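Back room at Dadmont hall gets a fresh start

The small room behind the Dadmont community hall is open again after a month of cleaning and rearranging, and the cooking group is the first to have its things back inside.

Work began in July, when the shelves were emptied and 13 boxes of old crockery were sorted on the hall floor. Most of it was given away. Vasilis Mujić, who looks after the bookings, said the group wished to keep only what it really uses – bowls, spoons, a few good pots.

The walls were left in their pale grey colour, and the money went instead to lighting and a new sink, which together cost $391. A neighbour paid for the sink.
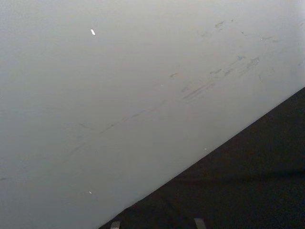

Regular users had asked for a calmer place to work, and the black cloth for the table was chosen with this in mind. Flour will show on it, Mr. Mujić admitted, but it can be shaken outside and washed at home.

The room can be booked from 9 a.m. The fee is $80 for a half day, and local groups may ask for a lower price. The first evening class will be on soups and dumplings, and the organizers ask people to bring their own apron and a container with a lid for the leftovers.

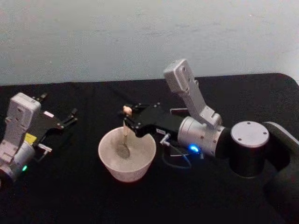 A white bowl and wooden spoon on the black-covered table at Dadmont.

Parking is behind the hall, by the Romano bakery. The side door sticks a little and must be pulled hard – a repair is planned before winter.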